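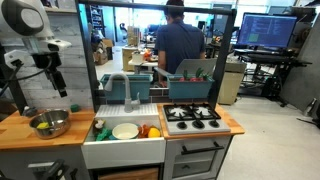 Figure 1. Play kitchen with the steel bowl on the counter, next to the sink.

Which grease stays put? A comparison of two greases on small threaded joints

Group members: Nosipho Ntuli, Bastian Reinholz, Aníbal Sotelo
Advisor: Audrey-Anne Desjardins

Why we picked this

Small screws that get opened and closed all the time seize up or start to squeak, and most people reach for whatever can is on the shelf. We wanted to know if the choice matters. We compared Gravaslow, a thick lithium grease, with Homunar, a lighter silicone one. Bastian was sure the thick one would win. I (Nosipho) bet on the silicone and I was very loud about it!

What we did

We used 34 identical steel bolts with matching nuts. Half got Gravaslow and half got Homunar, wiped on with a cotton swab so that the threads were covered but not dripping. Every bolt was tightened to the same torque, left overnight and loosened with a dial wrench so we could read the force at the first slip. We did 5 rounds and cleaned nothing in between, which made a mess of our gloves but felt closer to real life.
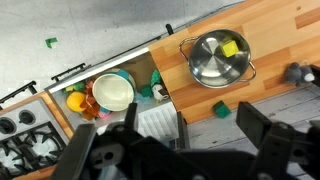
Figure 2. Sink side of the play kitchen and the concrete floor beside it.

What we found

In the first round you could hardly tell the greases apart. By the third, Homunar had started to push out of the threads and the wrench readings crept up. Gravaslow barely moved. It was so much fun watching the two lines split on the graph - Aníbal redrew it twice to be sure.

Gravaslow did pick up more grit, though, and two of its bolts felt scratchy at the end. We kept their readings in.

Still to do

We only tested indoors, and only steel on steel. Busisiwe Baloyi has offered us a box of nylon nuts for March, and we can't wait to try them. We would also like to weigh the bolts before and after, to see how much grease is lost each time.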